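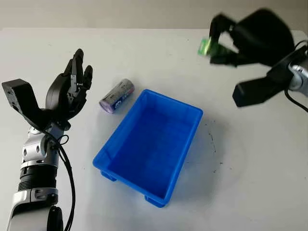
Ticket 2483
Subject: Blue bins bowing when stacked, lids will not seat
Opened: October 4, 2021
Reported by: Shanthi Mridha
Assigned to: Laurier Robichaud
Location: Soltero sorting room, small battery and canister intake
Priority: 4
Status: Closed, one follow-up

Reported problem
Blue plastic bins from the Plastov order do not stack squarely once filled. The long walls bow outward, the lid clips on one side only, and the second bin in a stack leans toward the aisle. Bins from the July order are not affected. Staff have been leaving lids off and placing bins side by side, which uses up the shelf.

Log

Entry 1 – Robichaud
Asked for the fill method. Cylindrical items are being laid in flat, all parallel to the short wall, up to the rim. Asked Shanthi to empty one affected bin and let it stand overnight.

Entry 2 – Mridha
Emptied and left on the bench. Walls are straight again this morning. Lid clips on both sides with the bin empty. Refilled the same way and the bowing came back before the bin was full.

Entry 3 – Robichaud
No permanent deformation, then. Measured inside width at the rim: 300 mm empty, matching the July bins. Wall thickness is lower on the new ones. Plilness, who handled the order, confirmed that part 1755 was supplied in the light-duty version. The heavy-duty version has the same outside dimensions and the same color, so it would not have been caught at receiving.

Entry 4 – Robichaud
Tried three fill patterns with mixed canisters:
Flat, parallel to short wall: bows, lid fails.
Flat, parallel to long wall: bows more, lid fails.
Upright, end caps up, cardboard divider across the middle: no visible bow, lid seats.
Long canisters stand above the rim when upright and have to go in a separate bin. Do not lay them diagonally across the top – the lid then rests on the canister and the clips pop.

Entry 5 – Mridha
Switched to upright with divider. Stack of two held through the shift. Terminals taped before loading, as before. Labels are harder to read with the items upright, so sorting by type now has to be finished on the table before anything goes in.

Entry 6 – Robichaud
Noted. Added to the intake sheet. Stack limit for light-duty bins set at two. July bins keep the old limit.

Resolution
Wrong duty rating supplied. Bins usable with upright loading and divider.

Follow-up
Replacement quote requested from Khương for heavy-duty 1755 with lids. Light-duty bins to be marked LD on the short wall in the meantime.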